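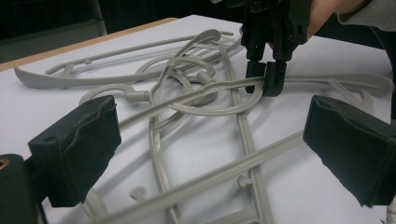
Cuiping Zhong, Ataahua Tuhiwai and Iolanda Tavares
Nivgate Laboratory

3.2 Handling rules for tangled objects

Rigid objects with hooks and open loops need stricter handling rules than boxes or cups. A hanger pulled from a pile can bring its neighbours with it, and a recording of that motion is of little use for training if the operator's intent is unclear. We therefore wrote a short protocol for the hanger task and applied it to all 117 demonstrations in the Plurketti set.

Figure 2. Two hand-held grippers at a pile of light gray plastic hangers. The upper gripper is closed on a straight bar; the padded fingers of the other remain apart.

The first rule concerns the grasp point. Operators close on a straight length of bar wherever one can be reached, as in Figure 2, and avoid the hook and the small pegs. The bar should lie between the jaws before they close. Regrasping is allowed, but each regrasp is labelled as a separate event.

The second rule concerns the order of the two tools. One gripper acts first while the other stays open near the pile, and the second closes only when the first has a hold. Earlier drafts let both close at once - this made the labels hard to assign, and our annotators often disagreed on which hand was leading.

The third rule covers the work surface and the tools. A matte, light covering is used to limit glare, although shadows under the bars are accepted. Foam pads are checked before each session. Surface wear and frayed edges are noted in the log, while a pad that shifts on its bracket must be replaced.

Demonstrations that break the second rule are kept in the release but flagged. Those with a missing tool log are removed.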